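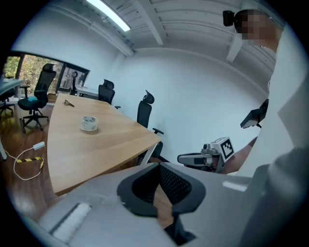
Rules make people move like robots, a reader commented under my April post, and if you want natural demonstrations you should hand over the grippers, say "clear the table," and get out of the way.

I've been chewing on that for a while, because I half agree! I've watched a perfectly graceful person turn into a forklift the minute you give them a page of instructions. Elbows locked, every grasp like they're defusing something. The recordings are no good and the person has a sore neck by lunch.

But I've also worked with no rules at all (my first couple of months on the Fudard project, when we were all so excited to have working hardware that we just picked things up and went), and I ended up throwing away 132 episodes. Some had the marker cube covered by a sleeve or a thumb. In others the person started moving before the recording did. One whole afternoon was somebody doing beautiful work with the grippers swapped left for right, and yes, that somebody was me.

So now we have a house rulebook. It started at 13 rules and it's still 13, mostly because I won't let a new one in unless an old one goes out. I'm not going to paste the whole thing, but these are the ones I'd fight for.

Walk the floor first. Before you pick up a gripper, go around the table once with your hands empty and look down. With a camera on your head and a tool in each hand, you're not going to be looking at your feet, and office floors have power cables on them. If you've got a striped protector strip, put the cable under it. A strip lying next to a cable isn't protecting anything. I'm nagging because I've been the one who left it like that, more than once.

Chairs are a judgment call. Our old rule said to push every chair away from the table, and I took it out. Real rooms have chairs in them, and a robot that has only ever seen a table without chairs is going to have a bad day in somebody's meeting room. The rule now is that you need a clear path for your own body on the side you're working from, and the rest stays however you found it. The wheeled ones do drift when you bump them, so give yours a nudge and see where it goes.

Sharp things get their own talk. A roll of packing tape is about the friendliest object there is for this kind of work. You can grab it by the rim or roll it or drop it, and who cares. Scissors are a different story, even small ones. We say closed before you start and closed when you finish, and no handing them from one gripper to the other with another person standing at the table. Plurnetti, who we share a lab manual with, don't allow scissors at all in the first week. I thought that was fussy until I tried to explain to a newcomer how to pick up a pair lying flat on a smooth tabletop. Now I kind of get it.

Sleeves up, markers out. Loose clothing is the big one for us. You can wear what you like, but the forearm should be bare or the cuff should be tight, and nothing should dangle near the marker. Check it with your arms stretched forward, the way you'll really be working, because a sleeve that looks fine at your side can slide right down over your wrist.

Stop after 300 seconds. I mean per take. People get annoyed by this one. They're in the groove, they want to keep going. But your arms get tired before you notice, and tired arms cheat — you start resting the tool on the table edge, or dragging things you'd normally lift. Put the grippers down, shake your hands out, have some water.

Faces get blurred before anyone shares anything. No exceptions for "it's just us in the room." I don't care if it's only going to Sisay, our little internal viewer, where almost 2 people ever log in (one of them is me, and the other one mostly forgets the password).

Back to the reader, though. I think the trick is when you deliver the rules. We used to read them out right before the first take, and that's when you get forklift arms. Now people get the sheet with their coffee, ask whatever they want, do a few practice runs that we delete, and then I shut up. Once they're moving I only speak if something's unsafe. A bad grasp isn't unsafe, so I let it go and we sort it out afterward.

Sorkico has a draft checklist going around that's a lot longer than ours, and it covers batteries, which I've embarrassingly never written a word about. I'm going to borrow that part. Which means one of the 13 has to go, and I'm leaning toward the one about labeling water bottles.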